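Week 2 notes: sorting a home before you clean it

We use cookies to keep you signed in and remember your course. Accept | Manage settings

Okay, so last session ran long (my fault, I got going about junk drawers) and we never finished the sorting part. I'm writing it up so you have it before we meet again.

The big thing I wanted you to take away is that sorting and cleaning are two separate jobs. Almost every client I've ever had tries to do both at once. They pick up a mug, notice the shelf is dusty, go find a cloth, see the laundry on the way, and an hour later the mug is on the stairs! When I started out in Stallthorpe I did exactly the same thing in other people's houses, and got paid for it, which still makes me blush.

So pick one area. A drawer, a shelf, one side of a closet. Take everything out and make your groups before you decide where anything will live. I use four: keep here, keep somewhere else, give away, throw out. Mervin Campbell, who taught this course before me, used to add a fifth one for "not sure," and I dropped it after my first year. People put everything in it. If you have a client who really can't choose, write the date on a bag and look at it again in February.

Ximena asked whether you should sort by room or by type of thing. I go by type for clothes, books and paper, and by room for everything else. Clothes hide all over the house, and you can't tell someone they own 33 black T-shirts until the T-shirts are in one heap on the bed. (Yes, that was a real client. She kept nine.) Kitchens are different, you'd be walking back and forth all day.

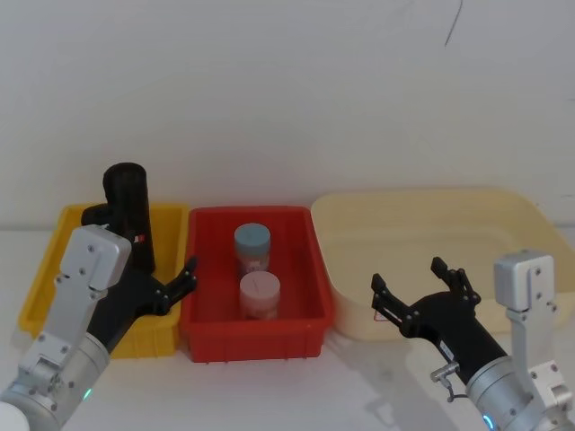
Paper is the slow one, so leave it until the client trusts you. I once went through more than 2,000 sheets with a retired couple, and most of the afternoon went on one envelope of old letters. Don't read over anyone's shoulder, don't hurry them, and bring a snack. Check before you shred anything to do with taxes, property or health. If they don't know how long to keep it, it stays until they've asked whoever does their accounts.

A word on buying storage. Wait! Damián told us he bought a whole set of matching boxes before his practice session and half of them didn't fit the shelf. Sort first, measure the shelf, then see what's already in the house. Shoe boxes are fine for a month while people get used to the new spots.

For next time: do one drawer of your own, start to finish, and write down how long it took and where you got stuck. Half a page is plenty. Iara and Akinyi, you two still owe me the floor plan from week 1, and please label the doors this time.

12 comments | 47 shares

Get new course notes by email. Sign up for our newsletter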